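Le filtre qui jette ce qu'il ne comprend pas

Je reprends où j'en étais resté en janvier, quand j'avais promis de regarder de près le pipeline de tri que Cellham distribue sous le nom de Prolwood. Plusieurs lecteurs m'ont écrit pour me dire que j'étais de mauvaise foi avant même d'avoir installé le truc. C'est possible. Je l'ai installé depuis, je l'ai fait tourner sur nos propres enregistrements, et ma mauvaise foi se porte assez bien.

Pour ceux qui n'ont pas suivi : on enregistre des manipulations à la pince tenue à la main, chez des gens, sur leurs tables et leurs lits, avec leurs affaires autour. La chaîne logicielle reconstitue ensuite la trajectoire de la pince à partir de la vidéo et de la centrale inertielle, recale l'ouverture des mâchoires sur les images, découpe en épisodes et envoie le tout à l'apprentissage. Prolwood s'insère entre la reconstitution et le découpage. Il attribue une note à chaque épisode et supprime ceux qui passent sous un seuil.

Sur nos 878 épisodes, il en a supprimé 271.

La documentation présente ça comme une bonne nouvelle. « Vos données sont désormais propres. » Propres de quoi ? Le rapport généré donne la note, la décision et un histogramme. Il ne donne pas la raison. Il y a bien un champ « reason » dans le JSON de sortie, il contient la chaîne « low_score » dans tous les cas, et j'admire la concision.

Imke Kohlhase et moi avons donc fait ce que le logiciel aurait pu faire tout seul, à savoir relire les épisodes rejetés. Tous. Ça nous a pris plus longtemps que prévu, parce que le lecteur vidéo intégré perd la synchronisation quand on avance image par image et qu'il a fallu repasser par notre vieux script. Je le signale à tout hasard, le ticket est ouvert chez eux, il a été étiqueté « cosmétique ».

Une partie des rejets est justifiée, je ne vais pas prétendre le contraire. Des épisodes où le suivi décroche et où la pince traverse le mur dans la reconstruction, des départs ratés, un enregistrement où la pince est manifestement posée et où il ne se passe rien. Très bien, poubelle.

Le reste m'intéresse davantage. On y retrouve en masse les emballages métallisés. Les petits sachets en alu, ceux qu'on va chercher au fond d'un carton ouvert, sont surreprésentés d'une façon qui saute aux yeux dès qu'on trie les rejets par objet. Or la trajectoire, dans ces épisodes, est bonne. Je l'ai comparée à la main sur plusieurs séquences, elle colle. Ce qui s'effondre, c'est un score intermédiaire que Prolwood calcule sur la cohérence photométrique entre images successives. Un sachet brillant change d'aspect dès que le point de vue bouge de quelques degrés. Le reflet se promène, les points d'intérêt se promènent avec lui, et le score conclut que quelque chose ne va pas dans le suivi. En réalité les points accrochés au décor se comportent normalement et le solveur, lui, avait déjà écarté les reflets comme il se doit. Le filtre recalcule par-dessus, en moins bien, une chose que l'étage précédent savait faire.

Il y a un effet secondaire que je trouve presque plus gênant. Quand la pince descend au-dessus d'un carton, le contenu du carton occupe une part croissante de l'image. C'est le moment de l'approche, celui que la politique a le plus besoin de voir. C'est aussi le moment où la note est la plus basse. Le filtre est donc plus sévère avec l'approche qu'avec le transport, et plus sévère avec l'alu qu'avec n'importe quoi d'autre. On se retrouve avec un jeu de données où l'on apprend très bien à promener des objets mats.

J'ai posé la question à Cellham. La réponse, courtoise, disait en substance que le seuil est réglable. Certes. J'ai baissé le seuil. Les sachets reviennent, et avec eux les épisodes où la pince traverse le mur, vu que tout est écrasé dans un seul nombre entre zéro et un. Un scalaire unique pour résumer le suivi, la netteté, la synchronisation des mâchoires et la durée : je comprends l'attrait pour une démonstration commerciale. Pour travailler, je voudrais quatre colonnes.

Parlons de la synchronisation, justement. Sur notre montage, le décalage entre l'ouverture mesurée des mâchoires et l'image correspondante est de 76 millisecondes. On l'a mesuré, remesuré, il est stable d'une session à l'autre. Prolwood l'estime lui-même, épisode par épisode, en cherchant les bords des doigts dans l'image. Nos patins sont bleus. Devant un carton brun, l'estimation tombe juste. Devant un motif imprimé qui contient du bleu, elle part dans la nature, et elle ne le dit pas. Aucun avertissement, aucune barre d'erreur, un chiffre à trois décimales. Imke a repéré la chose sur une nappe à motifs, moi j'étais passé devant sans la voir.

On peut forcer la valeur dans le fichier de configuration. L'option existe, elle n'est pas documentée, je l'ai trouvée en lisant le code : c'est « fixed_offset », dans la section « advanced », et elle attend des secondes alors que toutes ses voisines attendent des millisecondes. J'ai donc passé un début d'après-midi avec un décalage de 76 secondes à me demander pourquoi plus rien n'était aligné. Celle-là, je la prends à moitié pour moi.

Ea Fogh, avec qui j'ai discuté de tout ceci par messages interposés, défend l'outil, et comme elle a l'habitude d'avoir raison je reproduis son argument. Pour elle, un filtre trop strict reste préférable à l'absence de filtre, parce qu'une mauvaise trajectoire abîme l'apprentissage bien plus qu'une bonne trajectoire manquante ne l'appauvrit. Je suis d'accord tant que les rejets sont répartis au hasard. Ici ils ne le sont pas. Retirer un tiers des épisodes en piochant à l'aveugle, je m'en remets. Retirer presque tout ce qui brille, je m'en aperçois le jour où la pince hésite au-dessus d'un sachet, et ce jour-là tout le monde accuse l'architecture du réseau, on change l'encodeur visuel, on relance un entraînement. J'ai vu la scène se jouer sur le projet Remex, avec une autre chaîne et d'autres objets, et le coupable était déjà un script de nettoyage écrit à la hâte. Par moi, pour être complet.

Elle m'a aussi fait remarquer que ma relecture n'était pas plus neutre que la leur. Deux personnes fatiguées qui décident à l'œil si un suivi est bon, ça vaut ce que ça vaut. Nous avons donc tiré 20 épisodes parmi les rejetés que nous jugions corrects, et nous les avons repassés dans le solveur avec une fermeture de boucle stricte, en comparant la position de départ et celle du retour. Ils passent tous. L'échantillon est petit, la méthode aveugle à certaines dérives qui se compensent, et je n'en tire pas de pourcentage. Ça suffit pour que je refuse de supprimer quoi que ce soit automatiquement.

Ce que nous faisons à la place n'a rien d'élégant. Le script, qu'on appelle Pimentel pour des raisons qui ne regardent que l'équipe, ne supprime aucun fichier. Il écrit une ligne par épisode avec l'état du suivi sorti directement du solveur, l'erreur de fermeture, la proportion d'images floues et l'écart au décalage connu. Une colonne de texte libre aussi, remplie à la main quand quelqu'un regarde. Le tri se fait au chargement, par une requête, et la requête est versionnée avec la configuration d'entraînement. Si je change d'avis sur les reflets dans trois semaines, je change la requête et je n'ai rien perdu.

Prolwood continue de tourner à côté, d'ailleurs. Sa note est devenue une colonne parmi les autres, et comme signal d'alerte elle n'est pas mauvaise : une note très basse mérite qu'on aille voir. Je conteste seulement qu'on lui confie la corbeille. J'ai aussi désactivé son recadrage automatique, qui rognait l'arrière-plan « non pertinent ». Ce sont les meubles, les portes et les couloirs qui tiennent la localisation debout quand le premier plan ne contient que de l'alu. L'étage qui les jette intervient après le suivi, on me l'a fait remarquer, donc il ne casse rien sur le moment. Il empêche simplement de recalculer quoi que ce soit ensuite, ce qui m'aurait bien embêté cette fois-ci.

Reste la question des intérieurs chargés. Le score de Cellham pénalise aussi, plus légèrement, les images contenant beaucoup d'objets sans rapport avec la tâche. Un thermos, une assiette, des fleurs séchées, et la note baisse. J'aimerais savoir sur quelles tables ce coefficient a été réglé. Les nôtres ont rarement l'air d'un laboratoire et les futurs utilisateurs n'ont pas l'intention de ranger.

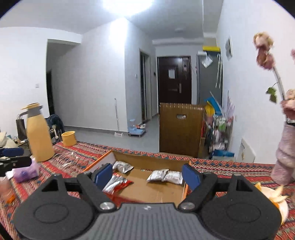

J'ai demandé la liste des séquences qui ont servi à fixer le coefficient en question, avec les conditions de prise de vue si elles existent. Pas de réponse pour le moment. En attendant il est à zéro dans notre configuration, et les 271 épisodes sont de nouveau sur le disque.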